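September, 6.40 in the morning

Third day on the Bundovine account. The paid search numbers came in overnight and they are worse than the agency's summary made them look. Cost per lead is up to 49 pounds on the generic terms. On the brand terms it is 5 pounds, as it was in spring. The agency has been averaging the two and reporting the result as a trend. I have split them back out and will keep them split from now on, whatever the template says.

Exported the search terms report for the quarter. It has 716 distinct queries with at least one click. Sorted by spend, then tagged each by hand for intent: buying, comparing, fixing a fault, looking for a job. The last two should never have been in the campaign. They have 33 clicks between them on the worst day alone. Added the obvious ones as negatives at ad group level and left a note for Natanael, who will want them at account level. We disagree on this every time. 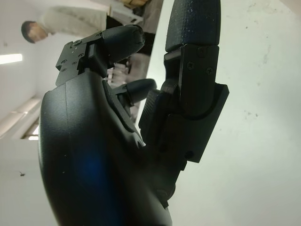 Filed under: Work log, Landing pages

Second half of the morning went on the landing page test for Nenix. Variant B has the short form (name, email, postcode). Variant A has the long one with the company size dropdown. B is ahead on submissions, but sales in Sudport rejected a larger share of B's leads, so the two are nearly level once you count only the accepted ones. I want another fortnight of traffic before calling it. Somtochukwu wants to call it today. I sent over the sample size calculation and did not get a reply before lunch.

Found a tagging error while I was in there. The thank-you page fires the conversion event on load, so a refresh counts twice. Checked the raw events against the CRM and the duplicates fall on both variants at much the same rate, so the comparison survives, but the absolute figures in last month's deck are too high. Wrote this up in the change log with the date range left open until I can find out when the tag went in. Whoever added it did not name the container version.

Fix is to pass the lead ID as the transaction ID and let the platform drop repeats. Built it in the staging container and submitted the form several times under my own name. One lead, one event. Will publish after the Nenix call, with the old tag paused and kept.

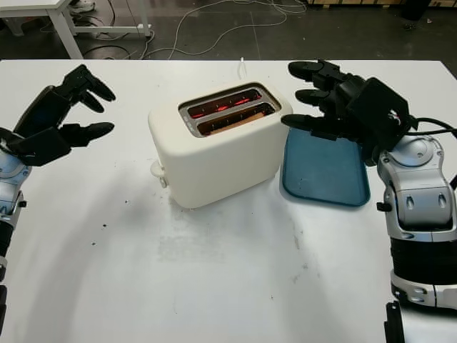

Afternoon, Watkins

Email. The list has been mailed at the same frequency since before I joined and open rate is still the headline metric in their report, which tells us very little now that mail clients preload the tracking pixel. Proposed clicks per delivered message as the replacement, with unsubscribes next to it. The client agreed on the phone and then asked whether we could keep open rate "in small". I said yes, in the appendix.

Also drafted the re-engagement segment: no click in six months, no purchase in twelve, not already in the complaints file. The third condition matters because the last agency left it out and Watkins had to write apology letters. Natanael is checking the query tomorrow. My version joins on email address and the complaints file has mixed case and trailing spaces, so I have trimmed and lower-cased both sides. There may be other faults in it.

The subject line test can wait. Two of the three candidates say the same thing with the words in a different order, and I would rather test the offer than the comma. 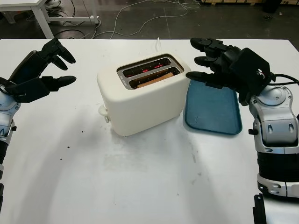
Toaster and tray on the white table.

Later. Somtochukwu replied at ten past five: one more week on the Nenix test, then we look at accepted leads only. A week is short of what I asked for - it will do if traffic holds. Put the check in the calendar.

Still to do: negatives for the second Bundovine campaign, container version notes, invoice query from the Sudport office, and find out who owns the dashboard login now.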